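Flarness Tidy-Up Challenge Kit – Handheld Gripper Set for Student Teams

Sold by Sustel Classroom Robotics. Ships to schools and clubs. 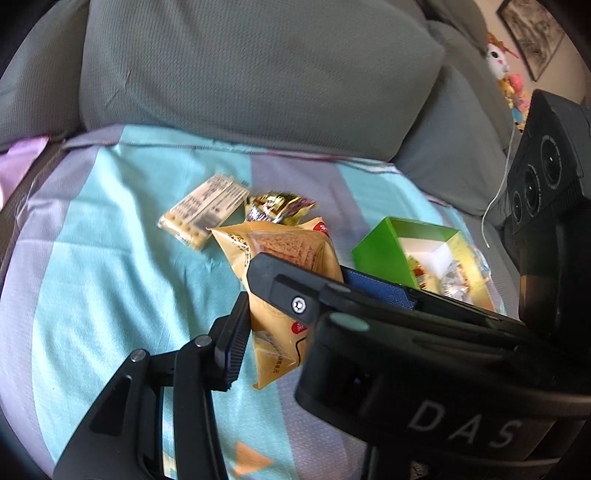 The Flarness kit supplies the hand-operated half of a pick-and-sort project. Students collect grasping demonstrations at home or in the club room, then use them to train the arm their team enters in the Guvthorpe league. The kit does not include an arm. Any arm on the league's approved list can be used with the adapter plate sold separately.

Task set

The season task is household pickup: small packaged goods, mixed shapes, soft surfaces. Film packets are the hardest class in the set. They deform under load, reflect light and seldom lie the same way twice. Teams should record these on a sofa or bed as well as on a table – a policy trained only on hard surfaces tends to close too high on a cushion.

What is in the box

1 handheld gripper, two-finger, assembled
2 spare contact pads
1 hex key for the fingertip screws
1 USB-C cable, 9 ft
1 printed task booklet, 31 pages
Club license for Tian logging software, one season

Snack packets and other task objects are not supplied. The booklet lists suitable sizes.

Specifications

Maximum opening: 70 mm
Operation: manual trigger, right or left hand
Logging: finger position and video, time-stamped
Storage: internal, exported over USB
Recommended age: 13 and up

Class use

One kit serves a team of two to four. A typical session has one student operating, one resetting the objects and one checking recordings in Tian. Reset between takes by moving every object, including those not being picked. Discard any take in which the packet tears.

Check the finger joints for play before each session and tighten if needed. Do not overtighten – the pins should turn freely under light pressure. Wipe the contact pads with a damp cloth after handling food packaging.

League compatibility

Accepted for the junior and open divisions. Recordings made with last season's pads can be reused if the pad type is entered in the log header. Mixed logs without this entry are rejected at upload.

Ordering

School purchase orders accepted. Orders received by noon ship the same day, except Saturday. Spare pads and adapter plates are listed under Flarness Parts.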